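Household robots still slow at bathroom work, Groltville trial finds

A two-armed robot can wipe a shower shelf, hang a hose back on its hook and pick a sponge off a table. It cannot yet be left alone to do any of them. That is the main finding of a trial run through the spring in Groltville, where the home services firm Jivwood has been testing whether machines can take over part of the routine cleaning in its rental apartments.

The trial covered 1000 attempts at five chores. Each attempt was started by an operator, and each was logged as finished, finished with help, or stopped. Jivwood published the method and a short summary of results in June. The full log has not been released.

The five chores were wiping a flat surface, picking up small items from a table, returning a shower head to its holder, pushing a chair back under a desk, and turning a mixer valve to the off position. All were chosen from the firm's existing cleaning checklist. Toilets, glass and anything involving a chemical stronger than dish soap were left out.

Wiping a flat surface gave the best results. The robot located the surface, pressed a cloth against it and covered the area in overlapping strokes, with few stops. Edges and corners were the weak point. On a shelf with a raised lip, the cloth tended to ride over the lip and leave a strip of residue behind it. Operators marked these attempts as finished, but the summary notes that a human cleaner would have been asked to go back.

Picking up small items came second. Soft objects such as sponges were handled well, as the fingers could close on them from almost any angle. Thin items lying flat, such as cards and combs, were often pushed along the table until they met a wall or fell.

The shower work was harder. Fixtures with a dark finish were a recurring problem for depth sensing, and a matte black rail against a pale wall was sometimes read as a gap. Hoses caused more stops than any other object. A hose moves when the shower head is moved, and its new shape has to be worked out again before the next motion can be planned. In several attempts the robot took hold of the shower head correctly, then halted when the hose swung across its path.

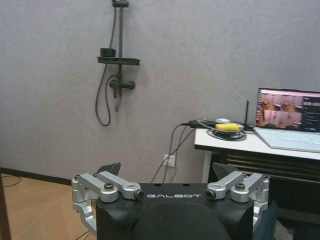

Rosângela Aguiar, who supervised the trial for Jivwood, said speed was a smaller concern than recovery. A person who misses the holder tries again at once and hardly notices. The robot stops, backs away, looks again and starts the whole motion over. "We can plan a schedule around a slow machine," she said. "We can't plan one around a machine that needs somebody standing next to it."

During the trial one operator was assigned to each robot. Operators were allowed to move an object back to its starting place, restart a task, or guide the arm by remote control for a short period. Any of these counted as help. Jivwood had set a target of one operator for three robots before it would consider regular use, and the target was not met for any chore except wiping.

Cables were a further difficulty. The apartments in the trial were lightly furnished, but most had a desk or table with something plugged in. The planning software treats a loose cable as an obstacle if it sees it and as part of the table if it does not. Two chargers were pulled out of the wall in the first weeks. The procedure was then changed so that operators cleared tabletops of cables before a tidying attempt began. Attempts made after the change are recorded separately.

The mixer valve produced mixed results. Lever handles could be pushed with the side of a closed finger and needed little precision. Rounded handles had to be gripped and turned, and the grip slipped often enough that a rubber cover was tried on the fingertips. The cover helped, but it wore through and had to be replaced more often than planned. The summary gives no cost for replacements.

The chair task was dropped early. Chairs on hard flooring slid easily but rarely in a straight line, and chairs on rugs did not move at all with the force limit in place. The limit was not raised for safety reasons. Attempts already made remain in the total.

A separate test by the retailer Haque, carried out in the stockroom of its Flenenora store, points in a similar direction. There the job was to move boxed goods from a cart to a shelf. The boxes were of known size, the shelf stayed where it was, and the lighting did not change. One operator was able to watch three robots for most of a shift. Haque has said it will extend the test to a second stockroom but has no plans for the sales floor, where goods are handled by customers and seldom stay where they were put.

The difference between the two sites is mostly one of variation. A stockroom can be arranged to suit the machine. A rented bathroom is arranged by whoever used it last, and the fixtures differ from one building to the next – often from one floor to the next.

Jivwood will run a second phase from October, limited to wiping and to picking up soft items. Hose and valve work will continue in a single test apartment, using recorded operator corrections to retrain the planning software. Cleaning staff schedules at the firm's properties are unchanged.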